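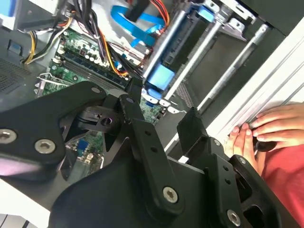 According to Siriporn Rojanasak the inside of a desktop case should be learned with the hands, a cable at a time, and no diagram is a substitute for it. The point gets repeated a lot in repair circles. Diagrams help all the same.

Desktop computer case (interior)

The interior of a desktop computer case, also tower, chassis or just "the box", is the space holding the working parts of a personal computer. Usually reached by taking off one side panel. Layout has changed less than people think.

Contents
1 Main board
2 Memory
3 Cables
4 Drive bays
5 Cleaning and repair
6 Use in teaching
7 See also

Main board

The largest single part in most cases. Also motherboard, or mobo in casual use. A flat sheet, often green on older machines, black or dark brown on many later ones. Carries the processor, the memory slots, the expansion slots and a great many small parts, among them capacitors – the little upright cylinders that on boards of a certain age bulge at the top when failing. A bulged capacitor can be replaced by someone handy with a soldering iron. Mostly the whole board gets swapped.

Small plastic headers near the board's edges take the leads from the front panel (power button, lights, front sockets). Colours of headers are up to the maker and there is no general rule, so check the manual.

Memory

Memory modules stand upright in long narrow slots. Clips at the ends, one or both. A module goes in one way round only, a notch in its lower edge lines up with a ridge in the slot. Modules from different generations do not fit each other's slots. Where only some slots are filled, the order matters on many boards, again see manual.

Cables

Power leads come out of the power supply in a bundle. On the common ATX pattern:

yellow – 12 volts
red – 5 volts
orange – 3.3 volts
black – ground

Some newer supplies have all-black leads, whcih look tidier and are harder to trace.

Data cables to the drives are separate. Older machines used wide grey ribbons. SATA cables are thin and flat, frequently red or blue, the colour means nothing about speed. Maximum length for an internal one is one metre. Sharp folds best avoided.

Drive bays

Metal cage or set of rails for hard disks and optical drives. Two usual widths, 3.5 inch and 5.25 inch. Drives are held by screws or by plastic latches, often in a bright colour so the hand finds them. Perforated panels near the bays let air through. Blanking plates over unused bays should stay on.

Cleaning and repair

Switch off, unplug, hold the power button a few seconds. Touch bare metal before touching parts. Dust comes out with a soft brush or canned air, fan blades held still meanwhile. Do not open the power supply itself.

Screws: keep the drive ones and the case ones apart, the threads differ. An egg box does.

Use in teaching

Scrap desktops are cheap and forgiving to learn on. The Plomwood evening course, set up by Yesenia Villalobos, stripped and rebuilt 135 of them up to January. Course notes by Saqib Mohmand run to 70 pages, the chapter on cable routing being the longest by far.

See also

Power supply unit
Expansion card
Cable tie

Last edited 19 June 2020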